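Handout 3: notes for the demonstration visit, 9/4/26

Course: Introduction to Service Robotics, Wernport
Written by Tirta Tarigan, corrected by Paula Mihăilă

Please read these notes before we go. The visit takes 30 minutes for each group, and group two waits in the corridor until group one has come out. Mr Odukoya will receive us at the door. He has asked that bags stay outside.

## 1. What is shown

The demonstration concerns hand-held grippers. A person carries the gripper by hand and does a normal household task with it, and the camera on the tool records the movement. Later, a robot arm with the same kind of jaws learns from these recordings. In the lecture we called this "learning from demonstration". You will find the term again in the exam reading by Olaniyan, page 27.

The tasks are done at a round table with kitchen things on it. Look at how near the tool comes to an object before the jaws begin to close.

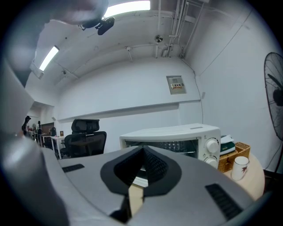

*Fig. 1. View from the tool camera: gripper, toaster oven with two dials, basket and mug on the round table.*

## 2. Points to observe

- In Fig. 1 the housing of the gripper hides the lower part of the oven window. Ask yourself what the robot can know about a thing which its own tool is covering.
- The two dials have ridges around the rim. How would you turn one with two jaws only?
- The mug handle in Fig. 1 faces left. Make a small drawing of two possible grasps, one at the handle and one at the body.
- The wide lens takes in also the ceiling lights and the far end of the room. Is this useful to the robot, or does it disturb?

## 3. Trying the gripper

Each student may try it one time. Funmilayo Ogbonna will show the correct hold. Move slowly, and do not put your other hand between the jaws.

## 4. Homework

Write 600 words on one of the points in section 2. It counts for 25 per cent of the mark for this unit. Drawings are welcome and are not included in the word count. Send the text to Paula before the October break.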